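Cluruvton Allotment Society
Minutes of the meeting held on October 4, 2019
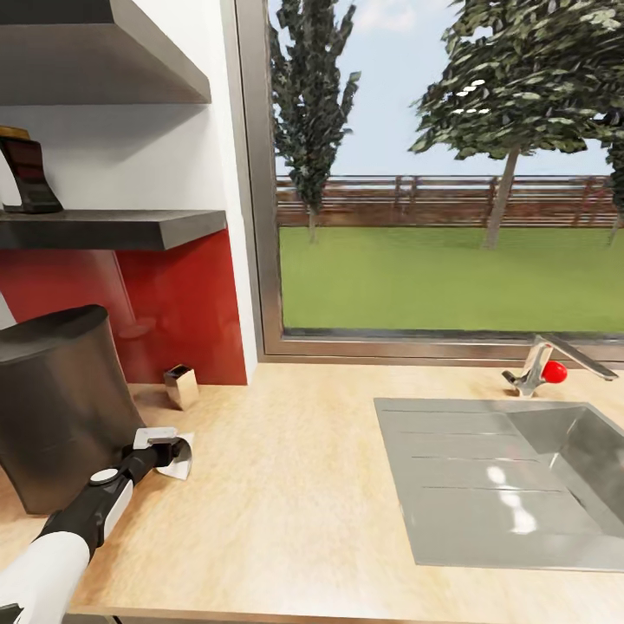

Abbas Vahidi

Present: 22 members. Gergely Vass in the chair. Apologies were taken as read.

1. Minutes of the July meeting
Agreed, with one correction: the hedge on the Demchenko side belongs to the society and we pay for cutting it.

2. Water
The lower tap has been dripping again. Gergely has replaced the washer twice and thinks the whole fitting needs to go. Quote received for £69 including labour. Accepted. The supply will be turned off for the winter once the work is done – a notice will go on the gate first.

3. Rents
Rent for a full plot stays at £22 for next year. A proposal to charge extra for plots with sheds was discussed at some length and voted down. Two plot holders have not paid for this year and will be written to.

4. Path to Citbridge Lane
Still very soft by the compost bays. Members asked for woodchip. Agreed to spend up to £100, to include delivery. Barrows will be needed on the day, so please bring your own if you have one.

5. Bonfires
Complaint received from a neighbour over smoke in the early evening. Members are reminded that fires are allowed only after dusk and that painted wood must not be burnt. One member felt the complaint was unfair as the smoke came from the other side of the lane. Noted.

6. Seed order
Forms to Abbas by the end of the month. The Hundero potatoes did badly on the top plots and will be left off the list. Broad beans and onion sets as before.

7. Any other business
The key to the mower shed is missing. A spare will be cut.

Next meeting to be fixed when the tap has been done.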